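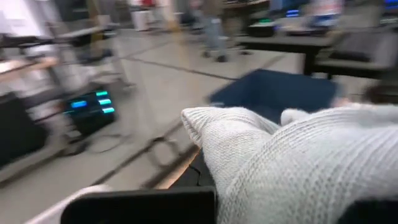

Off-white knit with a fine rib, up close.

I've had the Trendow fabric shaver since the start of winter and I've been meaning to write it up for ages, mostly so I can stop typing the same thing in text messages. So, a long one. Grab a cuppa.

Some background on my jumper problem. I buy nearly all my woollies from op shops, and they come home with bobbles under the arms and down the sides where somebody's handbag has been rubbing for a decade. For years I used a little battery-operated shaver from the supermarket that sounded like a blowfly in a jar and ate AA batteries like lollies. Before that it was a disposable razor, and I have the holes to prove it. My good grey cardie has a darn on the left elbow that is entirely my own fault.

The Trendow is the rechargeable one with the wide head. It comes in a box with a spare blade, a charging cable, a tiny brush and a drawstring bag that I lost within a week. It has a 2,000 mAh battery and the box promises you a full wardrobe on one charge, which depends a lot on your wardrobe, doesn't it? I get a bit over two jumpers and a pair of trackies before it starts sounding tired. Call it some 30 minutes of solid shaving. It charges off an ordinary phone plug, and you can't run it while it's plugged in, which annoyed me the first time and has annoyed me every time since!

What's it like to use? Lovely on flat knits. Lay the thing out on something firm, pull it taut with your other hand and go in small circles without leaning on it. The guard has three heights. I keep it on the middle one for wool and the high one for anything with a texture you care about. The low setting I've used on one very ratty school jumper and the couch, and that's as brave as I get.

Ribbing is trickier. The head wants to skate along the top of the ribs and leave the fluff sitting in the gullies, so you need to stretch it sideways and go with the rib, never across. Cuffs take me forever. My friend Vlasta Papadopoulos puts hers over a rolled-up magazine so they're stretched while she works, and I've pinched that idea with great success.

Cable knit, don't bother. Get a sweater comb. I have the Romero one, a flat bit of mesh on a handle, and it's slower and makes a mess all over your lap but you can feel what you're doing. Mohair, don't even look at it with a shaver. 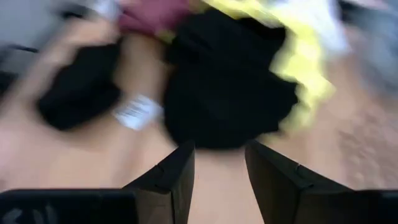 Dark colours are where I notice the difference most. Black cotton blends go that dusty grey when they pill and you assume it's faded, then you take the fuzz off and there's the colour again. I did a black long-sleeved tee I was about to chuck in the rag pile and got another winter out of it. Bright stuff doesn't change as dramatically but it feels nicer. Do check for loose threads first. I hit one on a hem and it wound itself round the blade so tightly I had to take the head off and go at it with nail scissors.

Cleaning it is easy enough. The fluff tub twists off underneath and you empty it more often than you'd think, because once it's three-quarters full it stops sucking anything up and just pushes lint around. The little brush is rubbish. I use an old toothbrush.

Blades. The spare in the box is the same as the one fitted, and after four months I'd say the first is getting dull. Replacements are only sold online as far as I can tell, and they took nearly three weeks to turn up, so order before you need them. I tried a Trileo blade that claimed to fit most brands and it sort of did, with a rattle. Went back to waiting for the proper one.

Noise: a low hum. You can watch telly over it with the volume up a couple of notches. The dog left the room for the first few goes and now sleeps through it.

Things I'd change: I'd want to use it while it charges, I'd want a light on the side to say how much battery is left (there's one light, it's blue, it means on), and the lock for the head is stiff enough that I've broken a nail on it twice. The handle is good though, fatter than my old one, and my wrist doesn't ache after a big session.

Would I buy it again? Yep. It's dearer than the supermarket ones but I'd already spent the difference in batteries. If you've only got one or two good jumpers, the comb will do you fine and it never needs charging. If you've got kids in school uniform or a couch that's gone bobbly where everyone sits, get the shaver.

Four stars. I'd have given it four and a half if the bag had been any good, or if I could find it.

Next up is the wool wash I bought at the same time, once I've got through enough of the bottle to have an opinion. So far it smells strongly of eucalyptus and so does my laundry.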